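Speaker notes, open day talk, 1 Apr 2024
Haverford library group, 15 minutes plus questions

Wait for the lights. Say hi, thank Bernadette Rosenthal for setting up the visit and for driving (she'll wave, let her wave). Ask who's been inside an automation shop before. Then straight to the slides and stop talking for a few seconds so people can look.

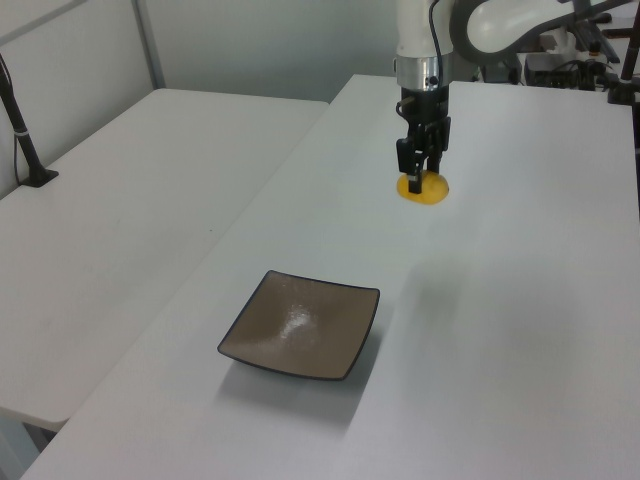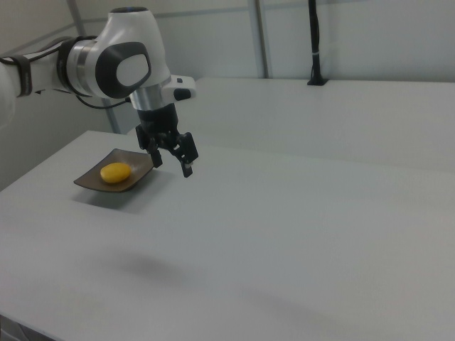

OK, so Zirnine. They've got the back half of the old Ikthorpe building, and they open it up to visitors every January. I signed up because I wanted to see how you teach a machine a job that my four-year-old niece can do, and boy, did I get my money's worth (it was free!). Our guide was Yiğit Taşdemir, and he talks fast, so my notes are a mess. The first thing he told us was that the fingers are the easy part to buy and the hard part to use. Go back to the slides here and point at the yellow thing, down on the bare table between the two black fingers in one, lying in the square dish with the fingers open in the other. A rounded shape like that gives two fingers very little to hold on to. Squeeze off center and away it goes! He had us all try it with two rulers and a lemon, and I lost mine under a chair. Bring rulers. Bring a lemon. Get someone from the front row up.

Next bit, the numbers, keep it quick. Yiğit said they've logged 3615 practice runs on their pick-and-place jobs, and 234 of those came from one long week before the open day. I asked if he was sick of it by then and he just laughed.

Then the part I really want people to hear. I went in expecting speed, big orange factory arms whipping around, and what I loved was how much of the talk was about small stuff. How high do you stop over the dish? How hard do you close? When do you let go? Yiğit spent a good ten minutes on letting go alone, and I could've listened to ten more.

Tosimach story if there's time: 36 of us in a hallway, one coffee machine with that name on the front, and it jammed. At a robot open day! Pause for the laugh, don't rush it.

Questions. Somebody will ask about jobs. Say what Yiğit told me, that he hires people who've packed boxes for a living, and then hand it over to Bernadette, who knows the hiring side way better than I do. Sign-up sheet for next January is by the door, pens in my bag.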